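About Gestdale

Gestdale is a small company in Bresberg. We teach robots and hand-held grippers to do kitchen and table work: picking up bowls, putting one inside another, moving plates to where they should be. Our customers are mostly people who build machines for canteens and care homes. They come to us when the gripper works well on the test bench and badly on a real table.

We were started by Rohani Sembiring, who worked before in the repair of packing machines. She still reads every fault report before it is closed. Our first tool was named Nugroho. The present one is called Livunis, and it has two fingers with soft pads, moved by a linkage with metal pivots.

Why we write about our faults

Many companies put their faults on a page which is difficult to find. We prefer to put one of ours on the page where we introduce ourselves, so that a new customer knows how we work when something is not good.

Last September, a Livunis gripper closed on the hand of a colleague during a bowl task. She was holding the rim with her fingers and the operator believed she had already let go. The fingers of the tool closed and did not open again when the trigger was released. She had a bruise on the thumb and a small cut, and she was back at work after 2 days. It was a light injury, but the pads had stayed closed for 60 seconds, and this is a very long time when it is your hand.
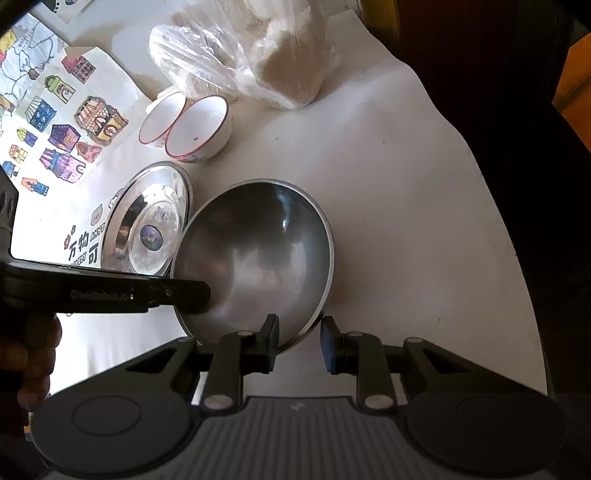

We stopped all work with this model on the same afternoon. The cause was a pivot screw in the left linkage. It had turned a little in its seat and the arm was locked past its normal end position. The software saw that the trigger was released and reported "open", but it did not measure the fingers themselves. So there were two faults, one mechanical and one in our thinking, and the second was the more serious.

We then looked again at our old records. From 679 bowl tasks which we had marked as finished without problem, 553 had enough data to check the real finger position. In several of them the finger opened late. We had seen it and had called it "slow release". We do not use this expression in our reports any more.

What we changed

The pivot screws are now secured and marked with a line of paint, and the operator looks at the lines before each session. The software compares the trigger with the position of the fingers, and if they do not agree the motor loses its power. The arms can be pushed apart by hand without any tool. Every new colleague practices this before the first task.

We also changed a rule about people. When two persons work at one table, the one with the trigger must say "closing" aloud - and must wait for an answer. Some of us found this a little childish in the beginning. Now we do it also with the plates.
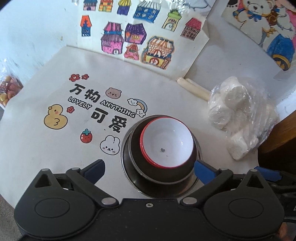
Bowl task with the two-finger gripper: a small red-rimmed bowl inside a darker metal one.

Working with us

If you send us a gripper, we ask for its fault history together with the drawings. An empty history is accepted, but we will ask some questions about it. You will receive our complete report, including the attempts which failed, and we do not remove anything from it on request.

Visitors are welcome in Bresberg by appointment. Please wear closed shoes and leave rings and bracelets in the locker at the entrance.

Page last changed: May 31, 2022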